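Robots learn to stop guessing, a little

05/05/2021

A two-armed robot at the Inthanon lab has become noticeably better at handling kitchen things, and the researchers responsible say the trick was to let it watch its own hands.

The method is called Fudutell, a name the group declines to explain. It deals with an old embarrassment. A robot trained by copying a person tends to do very well for as long as everything goes the way it went for the person. Then a pan turns up slightly to the left of where pans usually are, the gripper closes on air, and the robot carries on with the rest of the job, lifting and placing nothing at all with great care.

Fudutell's answer is to have the robot predict, a moment ahead, what its wrist camera ought to be seeing. If the picture that comes in doesn't match the one it expected, the arm slows down, backs up a short way and has another go. The prediction is deliberately crude. Early versions tried to get every detail right and spent so long thinking about shadows that the arms barely moved. The current one cares mostly about edges and about whether the fingertips have something against them.

The training set is modest by the standards of a field that likes to announce its data by the million. The group recorded 2336 demonstrations, each one a person steering the arms by hand through some small domestic chore. Of those, 1151 contain a mistake that was left in on purpose: a missed grasp, a slip, a tray set down crooked and then straightened. Most labs throw such recordings away. The Inthanon group went back and asked its operators to be worse, a request they apparently met without difficulty.

Those flawed recordings seem to matter. A version of the system trained only on the clean ones predicted its camera view perfectly well and then, on noticing that something was wrong, had no idea what to do. It would stop and wait. One run was ended by hand when it became clear the robot was prepared to wait longer than the people were.

The kitchen was chosen because it is cheap and because it is awkward. Pans are dark, trays are thin, and anything flat and pale gives a camera very little to hold on to. A wrist camera makes this both better and worse. It gets a close look at whatever the fingers are touching, and it also sees a great deal of whatever else happens to be nearby, including the robot's own other arm.
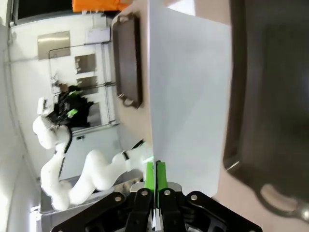

That second arm caused its own trouble. For a while the predictor treated it as scenery, and each time it moved the first arm concluded that the task was going badly and retreated. The fix was to feed both arms' planned motions into the same model, so that neither is surprised by the other. The paper gives this 2 sentences, which anyone who has read a robotics paper will recognize as the part that took all winter.

There are limits. The system recovers from a poor grasp far more reliably than from a poor plan, and if it sets off toward the wrong object it will pick up the wrong object with confidence. Soft things are still out of reach. So is anything wet, on the advice of whoever signs for the hardware.

Grustier, which funded part of the work, says it has no product plans. The code will be posted under the name Narisham in August, along with the full set of recordings, mistakes included. The group is collecting another batch in the meantime, this time with cutlery.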